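Home News Releases Guides Forum About
Search this site Go

Handero installer learns to start over the network

November 11, 2025

Good news for anyone who has ever walked down a long hallway with a pocket full of USB sticks: the installer for Handero, the small Linux distribution many of our readers run on older office machines, can now be started and fed entirely over the local network. The new version went up on the project's download page this morning, and the people behind it sound tired and very pleased.

Until now, setting up a room full of computers meant writing the install image to a stick, carrying it from desk to desk and answering the same questions at every screen (language, keyboard, time zone, and so on, and so on). With the new release you keep one copy of the packages on one machine, turn on network boot in the firmware of the others, and let them fetch what they need. Answers can be saved in a plain text file, and the installer will read them from the server without asking again.

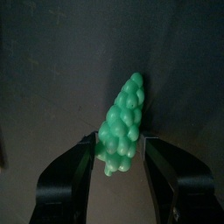
The work was led by Mahsa Salehi, who has looked after the installer since March and wrote most of the new download code herself. She told us the hard part was dealing with connections that drop halfway through. "I wanted a machine to pick up where it left off and get on with it," she said. "My test network at home is terrible, so I had plenty of chances to practice!"

Packages can be served over HTTP or NFS. FTP has been left out of this release, and Salehi says she would like to hear from anyone who still depends on it before she makes up her mind about the next one. The server side is handled by a little helper program called Otton, which comes with a sample setup and needs 200 MB of disk space before you add any packages.

Siebe Hoekstra, who runs the computer rooms at a vocational school and has been trying out the test builds, used the new method on 100 desktops over a school break. He had nothing but kind words for the saved answers file, though he did suggest reading the page on partitioning twice before you let it loose on a whole room. We would second that, having once wiped a perfectly good music collection ourselves.
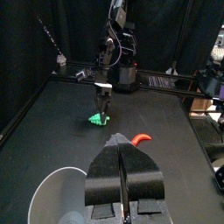

A gripper with its fingers closed, near a small red curved object on a black tabletop.

The release also closes 232 bug reports, many of them small things like cut-off labels and misspelled city names. Ottar Grønli, who writes the manual, has added a new chapter on network installs that goes slowly and is friendly to beginners. Translations of that chapter are ready in seven languages, with more on the way.

If you already have Handero on your computer there is no need to reinstall; the regular updater will bring you to the same set of packages. Questions are welcome on the project's forum, where Salehi and Grønli both answer when they can.

Contact us | Copyright 2025 | Back to top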